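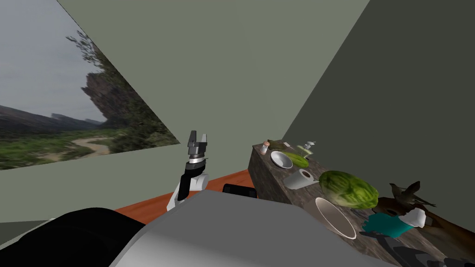
Sim counter for a two-arm build, the quick version

Writing this up fast because Dalal Darwish asked for it at the Abu Hammour workshop on Thursday and I keep giving people half of it out loud. It covers getting a cluttered counter going in sim for a two-arm robot, with a parallel gripper on each arm, before you let the real arms near anything. I run Kolldale for the sim and the Musterum controller on the bench. If you use something else the menus will differ, the order won't.

What you need
A PC with a decent graphics card
Your robot model file, with the gripper limits filled in
A folder of household object models, mixed sizes
An evening

Step 1. Build the room cheap
Two walls, a floor, a counter. Flat color on the walls is fine. Put a texture on the floor and on the counter so you can tell them apart at a glance, and hang one big picture on a wall. The picture is for you. When you're flipping through camera views at midnight you want something that says which way you're facing.

Set the counter height from your real bench. Measure it, don't guess. I guessed the first time and every reach came in low, then I spent two days blaming the arm.

Step 2. Park the robot
Base first, arms second. Drive the base up until the arm you care about can get past the front edge of the counter with the elbow still bent. If the elbow is straight you're too far back. Save that as home.

Then check both arms through their whole range with the counter in place and collisions ON. Kolldale loads with self-collision off, at least my copy does. Easy to miss.

Step 3. Check each gripper by itself
Open fully, close fully, open again. Do it with nothing near the fingers. You want to see the two fingers move the same amount, and you want the open width in the sim to match calipers on the real thing. Mine was off becuase I had typed the travel for one finger into the box for both.
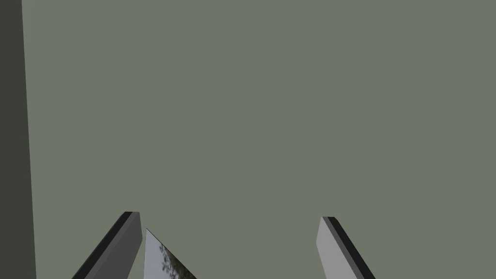
Gripper open, nothing between the fingers.

Give the open command 2000 ms before you read the position back. Shorter and you catch it still moving, and the log fills up with fake faults.

If one finger moves and the other sits there, look at the mimic joint line in the model file. Sign is probably flipped.

Step 4. Fill the counter
Now the objects. Tall with short, round with flat. Put some so close they touch. A neat row teaches you nothing about clearance.

Drop them from just above the surface and let them settle before the arms move. Some will tip over or roll. Leave them where they land unless they go off the edge. Fruit is the worst for rolling, bump the friction up a little if it won't stop. Anything with thin bits, antlers, claws, handles, needs a look at its collision shape. The default wraps a fat hull around the lot and your gripper will bump into thin air.

Write down the seed. Mine is 1292 for the layout I test on, so if somthing breaks I can get the same mess back. New seed for every layout you keep.

Step 5. Move one arm at a time
Hold the left out over open floor, fingers up, and work the right over the counter. Then swap. Both arms over the counter comes later, after each has run clean alone.

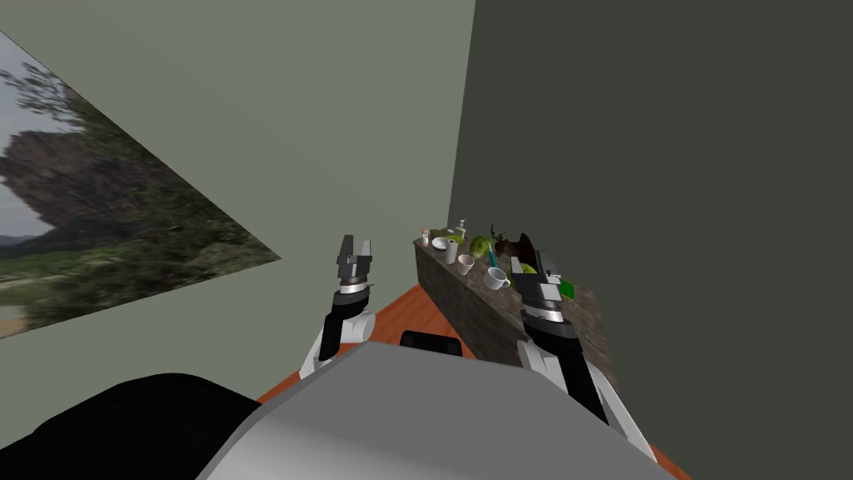 Left arm held clear over the floor, right arm over the counter edge.

Approach from the front edge and go slow for the last bit. Cap each run at 200 steps. If it hasn't reached by then it's stuck on something and watching longer won't help. Reset, look at the contact list, fix, go again.

Things to look for in the contact list:
Forearm touching the counter edge — back the base off or raise the elbow
Finger touching a neighbor object — open narrower or come in from the other side
Anything touching the robot's own body — stop and fix your limits before you do anything else

Step 6. Get the wrist views right
Body camera will tell you where the arm is. It won't tell you much about the last little stretch to the object, so check what you get from behind each gripper too. Both fingers should be in view when it's open.
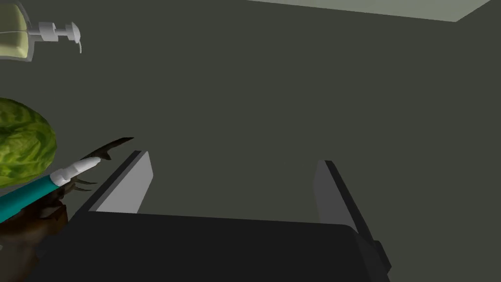

Tilt is the part people get wrong. Too far up and you're mostly looking at wall, with the stuff you want squeezed off to one side. Change it a few degrees, save, reload, look again. Do it with the gripper near the clutter, a view that looks ok at home can be useless down at the counter. And write the mount angle on a bit of tape on the real bracket, so the two match.

Step 7. Leave it running
Once single arms are clean, queue a batch overnight with random seeds. My last one was 2088 runs. Save only the failures or you'll fill the drive. Mine filled.

Sort failures by which object was touched first. Usually a couple of objects cause most of it and it's their collision shape again, go back to step 4.

Efa Ruddock has a longer thread on Destcombe about tuning friction, better than what I've got here. Both-arms-at-once is the next page, not finished yet. If your version puts the self-collision switch somewhere else, tell me where and I'll add it.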